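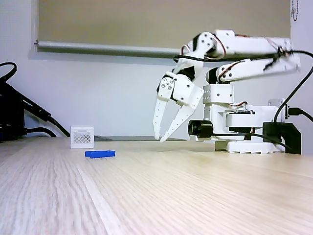 Huguette Melnyk wrote to me that the refill reminder kept going off at 2 in the morning, and could I please fix that page before she threw her phone in the sink. Fair enough! So I've redone this section, and it starts with the clock.

Setting up medication reminders in Nestico

1. Open Settings, then Time, and check your time zone. Mine was wrong for a week and I blamed my new tablets for how groggy I was.

2. Tap Add Medicine. Type the name just as it's printed on the label, then the strength. I take mine for anxiety, and you can leave the "reason" box blank if you'd like (I did at first).

3. Pick your dose times. Use the ones your doctor or pharmacist gave you.

4. Set the refill warning. I have mine at 5 days, which gets me past a long weekend.

5. Tap Save, then Test Alert.

Note: The mood diary holds 200 entries. After that the oldest ones drop off, so export first if you want to keep them.

Caution: If you miss a dose, don't double up because the app shows two boxes. Call your pharmacist. And please don't stop taking anything just by switching its reminder off – talk to your doctor first.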